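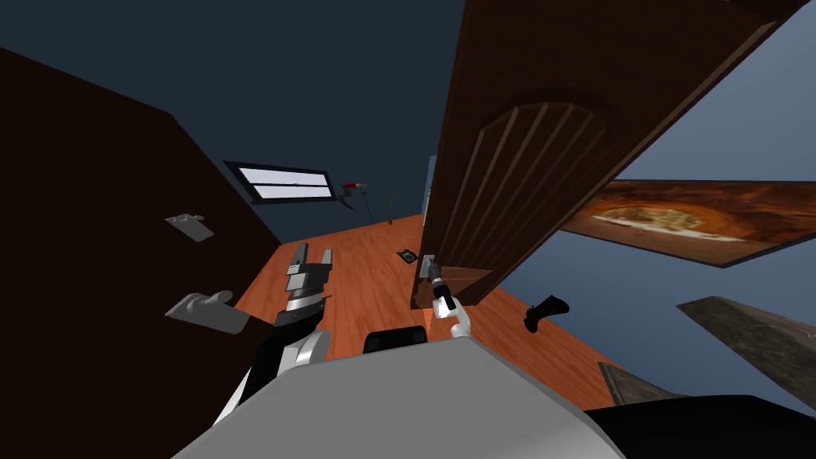 Rakberg Interior Door, Arched Panel

The Rakberg is supplied by Somex as a single interior door, 80 inches high, in a dark brown finish. Each door is delivered prehung on 4 hinges.

Ordering

Doors may be ordered individually or by the pallet. Orders placed by October ship from the Lurkia warehouse – freight is quoted separately.

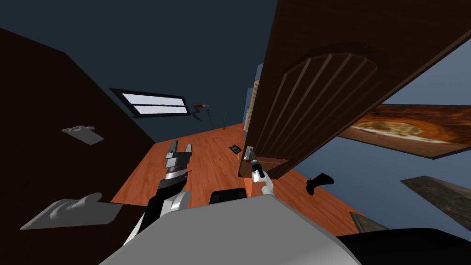
Raised arched panel with vertical grooves; silver lever handle.

Care

Wipe with a soft cloth and mild soap. Solvents and abrasive pads void the finish warranty.

Prices effective 5 July 2010.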